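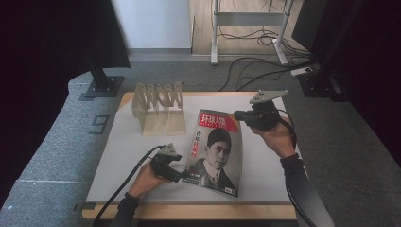

A magazine and a slotted rack on the white-topped sorting table

Wanted: people to test whether magazine racks do anything useful

Every few years somebody sells us a new way to keep paper upright. Most of it ends up holding one takeaway menu and a dead pen. Mundach has been asked by Umik, who make desk racks, to find out if theirs are any better, and we would like people who are hard to please.

You would sit or stand at a low table, take magazines from a pile and file them in a plastic rack with upright dividers. Then you take them out again. Some of the magazines are Chinese (you needn't read it, though tell us if you do), some are English, and a good many are curled from years of being read in the bath. Curled covers are where racks usually let you down, so expect plenty of them.

Umik say their dividers hold a limp magazine without bending it. I have read the leaflet and remain to be persuaded. If you find a pile on the floor works just as well, write that down. Last March we tested the Bruten letter tray with 17 people and most of them preferred the pile.

Sessions last 80 minutes and there is no pay, only bus fares and tea. You must be over 18 and able to lift a box of old magazines. People who work for Umik, or are married to someone who does, should not apply.

Write to Folasade Oyelaran at Mundach by 5th October. Two lines will do — please don't send a CV.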